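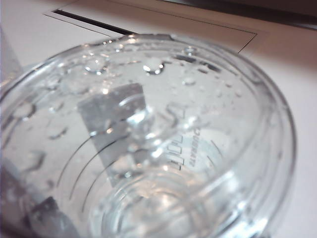
Recipiente transparente con escala graduada, visto desde arriba, con gotas de agua en la pared interior.

Vusbridge - Convocatoria de participantes
Grupo de trabajo sobre buenas prácticas en manipulación robótica de recipientes transparentes

Referencia: VB-603
Modalidad: presencial y a distancia
Idioma de trabajo: español; documentación de referencia en inglés
Plazo de solicitud: hasta finales de abril

1. Objeto de la convocatoria

Vusbridge abre el plazo de solicitud para incorporar participantes externos al grupo que redacta la guía interna de buenas prácticas para la manipulación de vasos, jarras y otros recipientes transparentes con pinzas robóticas. La guía se aplicará en las celdas de ensayo de Vusbridge y en las de las dos entidades asociadas, Turkico y Vasić, y sustituirá a las tres hojas de instrucciones que cada centro mantiene por separado.

El borrador actual cubre recipientes secos y vacíos. La nueva versión debe incluir recipientes con humedad residual en la pared, con marcas impresas y con objetos visibles a través del material. Son los casos que concentran la mayor parte de los desacuerdos entre anotadores y entre operadores. El registro común contiene 1.037 incidencias, de las cuales 454 corresponden a recipientes transparentes.

2. Alcance técnico

El grupo trabajará sobre los siguientes apartados del borrador:

2.1. Identificación del borde. Criterios para distinguir el contorno interior y el exterior cuando la pared produce un doble perfil. El borrador admite dos convenciones y es preciso elegir una.

2.2. Gotas y regueros. Registro del estado de la superficie antes del agarre. Falta definir a partir de qué cobertura se considera que un recipiente está mojado a efectos del procedimiento, y si las gotas aisladas requieren una anotación distinta de la de los regueros.

2.3. Lectura de escalas y rótulos. Tratamiento de las graduaciones curvadas por la forma del cuerpo y de los textos que se ven invertidos a través de la pared. Un rótulo parcialmente legible se anota como tal; no se completa por deducción.

2.4. Objetos situados detrás o debajo. Reglas para atribuir un contorno al recipiente o al fondo cuando hay refracción. Este apartado está en fase inicial y se espera que ocupe dos de las sesiones.

2.5. Reflejos. Condiciones de iluminación admisibles en la celda y umbral a partir del cual una toma debe repetirse.

2.6. Fuerza de cierre y parada. Límites por tipo de material, comportamiento ante deslizamiento y condiciones de retirada del brazo. La fuerza máxima provisional para vidrio de pared delgada está fijada en un valor que Turkico considera conservador; los participantes recibirán los datos de ensayo para su revisión.

Quedan fuera del alcance los recipientes presurizados, el contenido caliente y la manipulación con líquido en movimiento.

3. Perfiles solicitados

Perfil A - Operación de celdas. Experiencia mínima de dos años en teleoperación o supervisión de brazos con pinza. Se valorará el trabajo previo con cámara montada en la muñeca.

Perfil B - Anotación y control de calidad. Experiencia en anotación de imágenes o en redacción de instrucciones para anotadores. No se exige titulación en ingeniería.

Perfil C - Seguridad y normativa. Conocimiento práctico de evaluación de riesgos en instalaciones robotizadas, incluida la serie ISO 10218. Este perfil redactará el anexo de rotura de vidrio y limpieza de la celda.

Una misma persona puede optar a dos perfiles. En ese caso deberá indicar el orden de preferencia.

4. Dedicación y compensación

La participación comprende 55 horas, repartidas entre lectura de documentación, sesiones de redacción y una jornada de ensayo en celda. Las sesiones a distancia empiezan a las 16:00 y duran dos horas. La jornada de ensayo es presencial y obligatoria para los perfiles A y C; los participantes del perfil B pueden seguirla por conexión remota.

La compensación se abona en dos pagos: el primero tras la entrega de los comentarios al borrador y el segundo tras la validación del texto final. Los gastos de desplazamiento a la jornada de ensayo se reembolsan previa presentación de justificantes. No se reembolsan los desplazamientos no comunicados con antelación.

5. Condiciones de la jornada de ensayo

- Uso obligatorio de gafas de protección y calzado cerrado dentro del perímetro marcado.
- Nadie entra en el volumen de trabajo del brazo sin parada confirmada por el operador responsable.
- Todo recipiente con fisura o mella visible se retira de la serie y se anota en la hoja de bajas.
- Los fragmentos se recogen con herramienta, nunca con la mano, aunque se lleven guantes.
- Las superficies de apoyo se secan entre series. El interior del recipiente se seca solo cuando la ficha de ensayo lo indique.

6. Presentación de solicitudes

La solicitud se envía mediante el formulario de colaboradores de Vusbridge, con la referencia VB-603 en el asunto, e incluirá:

- Currículum de dos páginas como máximo.
- Perfil o perfiles a los que se opta.
- Un comentario técnico, de una página, sobre cualquiera de los apartados 2.1 a 2.5.
- Declaración de relaciones comerciales con fabricantes de pinzas, cámaras o material de laboratorio en los dos últimos años.

El comentario técnico es el elemento de mayor peso en la selección. Se prefieren propuestas concretas, con redacción alternativa para el punto comentado, a las valoraciones generales.

7. Selección y confidencialidad

La revisión de solicitudes corresponde a Brollier, que actúa como secretaría técnica y no participa en la redacción. Se comunicará el resultado a todos los solicitantes durante el mes de mayo. Las personas seleccionadas firmarán un acuerdo de confidencialidad limitado a los datos de ensayo; los criterios de la guía podrán citarse una vez aprobada.

Las consultas sobre el alcance técnico se admiten por el mismo formulario, marcando la opción "Consulta previa". Las respuestas se publican sin identificar a quien pregunta y quedan disponibles para todos los solicitantes.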